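Progress Report to the Castellanos Fund
Project: Artificial Flower Reuse and Cataloging
Reporting period: through May
Prepared by: Rüdiger Kröger, project lead

1. Status

Cataloging of the donated stock is complete. Repair is under way and is behind the original plan by almost 2 weeks. Spending is within the approved amount. No change to the scope is requested in this report.

2. Work completed

The stock arrived from the closed Zineo display store in mixed cartons, with no inventory. Every piece was unpacked, tagged and entered in the catalog. The final count is 1,076 pieces. Of these, 600 were passed as fit for loan with cleaning only. The rest went to repair or to the parts bins. Pieces with broken main stems were stripped for leaves and single florets, which are kept by color.

Cleaning was done dry, with soft brushes and low-pressure air. A wet method was tried on a small set of fabric heads and dropped. The dye in two of the darker blues ran into the neighboring petals, and the petal edges did not recover their shape after drying. The affected heads have been written off and are listed in the catalog under the code W.

3. Hydrangea heads

The hydrangea group has taken more bench time per piece than any other. On most flower types the bloom is a single unit pushed onto a single stem, and a fault is easy to see from the front. A hydrangea head carries many florets on separate thin stems, all meeting at one junction below the petals. From above, a head can look sound while several florets are held up only by the ones next to them. The inspection step was therefore changed in the middle of the period, and all hydrangea heads are now checked from the underside before they are graded.

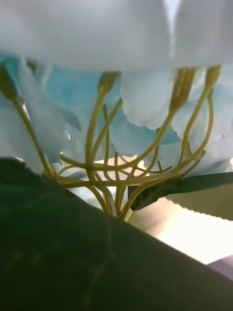

The check covers three points: the junction, the run of each stem, and the seat of each calyx against its floret. Crossed stems near the junction are common and are left alone unless they pull a floret out of line. Untangling them by force was found to split the plastic at the base. A calyx that turns freely is reseated with a small amount of clear adhesive. If the calyx is missing, one is taken from the parts bins, matched for size first and for color second. Small differences in green are accepted, as they cannot be seen once the head is upright.

A total of 39 heads have been through the revised check so far. Heads in white and pale blue are being finished first, as these are the colors most often asked for by the theater groups on the loan list. Petal folds from storage are being relaxed by hand. Light creases are not treated as a fault.

4. Storage

Shelving was delivered by Stomus and put up along the north wall of the workroom. Hydrangea heads are stored upright in divided trays, one head per cell. The earlier practice of laying them on their sides was the main source of flattened petals. Leaves are left on the stem where they are sound. Detached leaves go to the parts bins.

The tray dividers are cardboard and will need to be replaced with something stiffer before regular lending begins. A quote from Drident has been requested. The cost is expected to fit within the storage line of the budget.

5. Problems and delays

The delay in repair has two causes. The underside check added bench time that was not in the plan, and heads graded before the change had to be pulled and graded again. Regrading is finished. The second cause was a late adhesive order, which held up calyx work but did not affect cleaning or cataloging.

One question is still open. The catalog has a single condition field for each piece, and this does not suit heads with many florets. A head with one loose floret and a head with most of its florets loose now receive the same grade. We plan to add a second field for florets needing work - this will mean going back over the hydrangea entries, but not the rest of the catalog.

6. Next period

Repair of the remaining hydrangea heads will continue, with white and pale blue first and mixed colors after. The loan form is in draft and will be sent to the fund for comment before it is put into use. A trial loan to one theater group is planned once the trays have been replaced. The next report will include the repair totals by flower type and the updated parts list.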